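How to Line a Work Table with Brown Paper (and Keep It Flat)

Posted 10/09/2018 in Workroom Basics

I have been covering tables with brown paper for longer than I care to admit. It started with gift wrapping, then it was gluing, then painting little wooden trays for the spring market we do every March, and by now I don't think I could start a project on a bare table if you asked me nicely. A paper top catches the drips, saves the finish, gives you somewhere to scribble a measurement, and when it gets too ugly to look at you roll it up and put down another one. It's also cheap, which I love!

The trouble most people run into is wrinkles. You lay the paper down, it looks lovely, and an hour later there's a bubble right where you want to set your glue bottle. So let's go through how I do it, start to finish.

What you'll need

A roll of brown kraft paper, wider than your table if you can find it
Low-tack painter's tape
A long straightedge or a yardstick
A sharp utility knife or good scissors
A damp cloth and a dry cloth
A few heavy books

Choosing the paper

Paper comes in different weights, and the thin kind sold for mailing is going to fight you the whole way. It tears when you slide a box across it and it puckers if you so much as look at it with a wet brush. I buy the Evitberg heavy roll, which is 36 inches wide and runs 100 feet, and one roll has gotten me through most of a year. Dekberg makes a nice one too, a little smoother on one side, and if you like to draw on your table cover (I do, constantly) you may prefer it.

If your table is wider than your roll, you'll need two strips. Don't worry, we'll get to the seam.

Step 1. Clean and dry the table

Wipe the whole top with the damp cloth, then go over it with the dry one, and then go make yourself a cup of coffee. I mean it. Any crumb left behind will show up as a bump, and any dampness will soak into the paper and ripple it. I usually give it 12 minutes or so with the window open.

Step 2. Let the paper relax

Paper that has lived on a roll wants to stay on a roll. Cut your piece about 13 inches longer than the table, turn it curl side down, and put your books on the corners. Overnight is best. If you're impatient like me, roll it gently the opposite way around a broom handle, hold it a minute, and let it go.

Step 3. Tape one end

Center the paper so you have the same overhang on each end. Fold the first end down over the edge of the table and tape it underneath, starting in the middle and working out to the corners. Taping underneath keeps your sleeves from catching, and it looks so much tidier.

Step 4. Pull and smooth

Go to the other end and pull the paper toward you, firmly but not so hard that it tears at the tape. Run your forearm down the middle of the table, then out to each side, the way you'd smooth a bedsheet. Fold, tape the middle, pull again, tape the corners. The long sides come last.

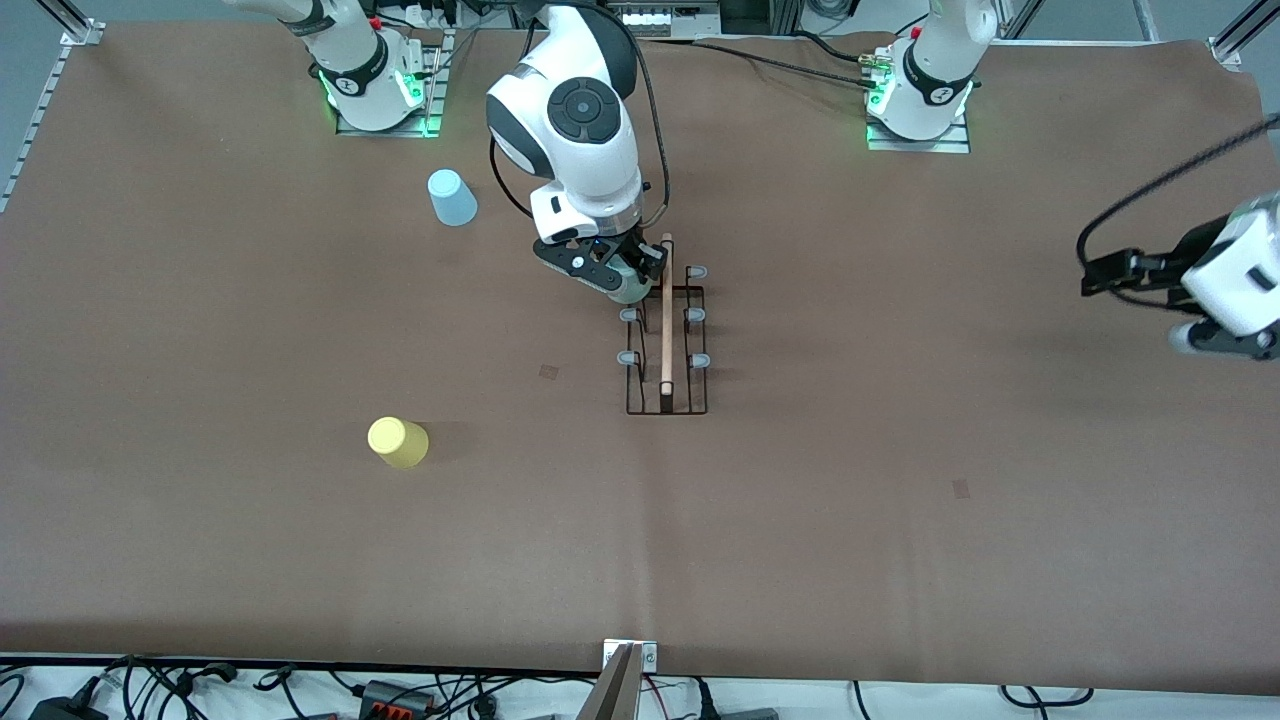

Brown paper across a large tabletop, with a wire rack and a slim wooden rod on it.

Step 5. Make the seam, if you need one

Lay your second strip so it overlaps the first by a couple of inches. Set the straightedge down the middle of the overlap and cut through both layers at once, with a scrap of cardboard slipped underneath to protect the table. Lift away the two trimmings and the edges will meet just right. Run tape down the whole length and rub it with the back of a spoon.

I try to put the seam toward the far side of the table, where I'm not writing or cutting.

Keeping it nice

Wipe up spills right away by blotting. Rubbing roughs up the surface and you'll get little brown crumbs in your paint, ask me how I know. For one bad spot, tape a patch over it and carry on. If you use hot glue, keep a silicone mat handy, the Mirero ones are fine and they fold up small.

A word about tape: change it if the cover stays on for weeks. I left some on an old pine table all through one winter and spent a whole afternoon getting the sticky off with cooking oil and a rag.

When you do take the cover up, save the clean parts. I cut mine into squares for wrapping soap, and the painted-on pieces go under the boots by the back door until they fall apart.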